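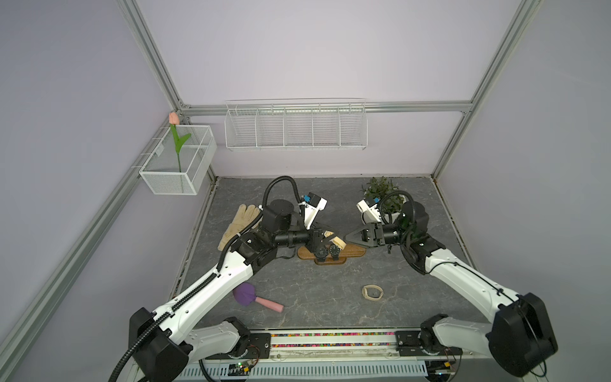

Fig. 1. The grey tabletop for the watch stand exercise.

Handout 2: Arranging watches on a stand
Small Display Skills, evening course, Clirnness
Notes by Despina Chrysikopoulos, January 11, 2022

Bring this sheet with you. It covers the stand, the order of work and what gets marked. The exercise is worth 33 marks.

The stand

We use a wooden bar stand, brown, with rounded ends. It lies along the table, not across it. Set it down first and don't move it once there are watches on it. If it has to be moved, take everything off and start again.

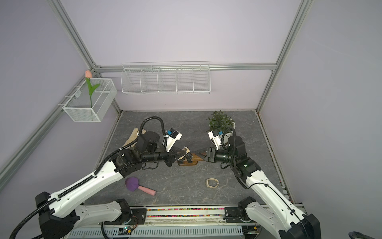 Begin with one watch and get it right before you pick up the next. The face should look towards the customer. Most people place the first one too near the middle and then have no room, so think about the whole row before you let go.

Order along the bar

Large black watches take up more of the bar than you expect. In October Hendrik Smits put two side by side and the faces touched. Leave a clear strip of wood between neighbours. Dark faces can sit together, with a gold or cream one at the end to lift the row.

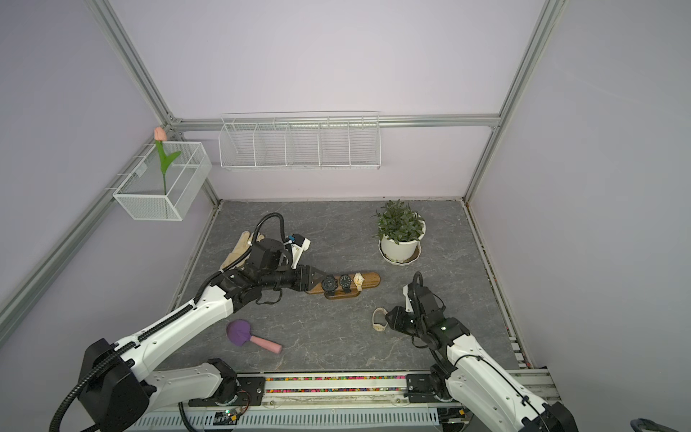 A loose strap is the usual trouble. A watch with a soft strap curls up when you lay it on the table and tips over when you stand it on the bar. Close the strap to the size of the bar before you lift it. Hold the watch by the strap and keep off the glass.

Leave other things on the table where they are. Gloves, a plant pot and so on are part of the exercise, as a shop counter is never clear. You work in the space you have.

The last watch goes on at the end of the row. Check the spacing again once it is there, from the front and standing up.
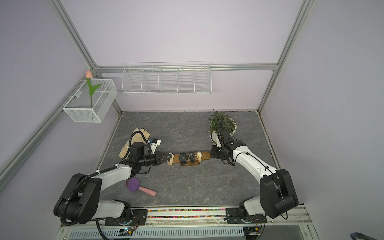

Szymon Domański asked whether the pale watch could go in the middle instead, as he finds a row with the light ones at both ends too even. He may do this, and so may anyone else, if the gaps are kept.

Marking

Spacing and facing count for most. Speed is not marked. Read page 227 of the Grunitz course book before next time.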